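About Matlala

Small-batch hot sauce and pickles from the town of Zanditz 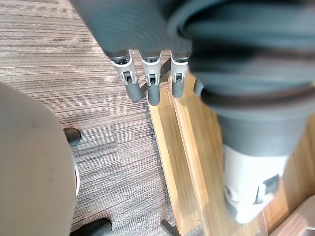
Matlala began with too many peppers. Our founders had planted a back garden meant to feed one household, and by the end of that summer it could have fed a regiment with a high tolerance for pain. The surplus was chopped, salted, left in crocks and given to friends, several of whom are still friends.

That was 22 years ago. The garden is now a parking lot for our delivery vans, and the peppers come from growers up the Daltach road, who know what they are doing. We make 5 sauces and a seasonal pickle. Over the years we have tried to make a sixth sauce on several occasions. The mango one fermented so eagerly that it redecorated the storeroom ceiling, and we still find bits of it behind the shelving.

What we make

The Original is red, sour and medium hot. It outsells everything else we do, which is a little hard on those of us who spent years on the others. The Green is milder and goes well with eggs. Smoked is smoked. Daltach Black uses dried peppers and burnt onion and looks like something you'd drain from a tractor, but please try it on beans. Zatix is the hot one. It was named by a customer who was trying to say something else at the time.

The pickle comes out in November and is gone when it's gone. We don't take reservations. People have asked very nicely, and one sent a cake, and we ate the cake.

How we make it

Peppers are washed, sorted, mashed with salt and left to ferment for 67 days. Why 67? The first good batch was forgotten for that long, and we have been afraid to change it. After that we add vinegar, blend, strain and bottle. There's no sugar in anything except the Smoked, which has a spoonful of molasses and gets letters about it.

Our labels were drawn at a kitchen table and have been "due for a redesign" since the second year. A consultant once told us they lacked a story. We paid the invoice and kept the labels.

Where to find us

The shop is at the front of the building on the Zanditz side of the bridge. Ring the bell if the door is shut – it sticks, and it's probably open. You can taste anything on the counter, though we suggest working upward from the Green. Bread is provided. Milk is in the fridge and there is no shame in asking for it.

Grocers and restaurants can order by the case, with a minimum of 2 cases. Empty bottles are welcome back if they've been rinsed. Please do rinse them.

Page last updated May 25, 2020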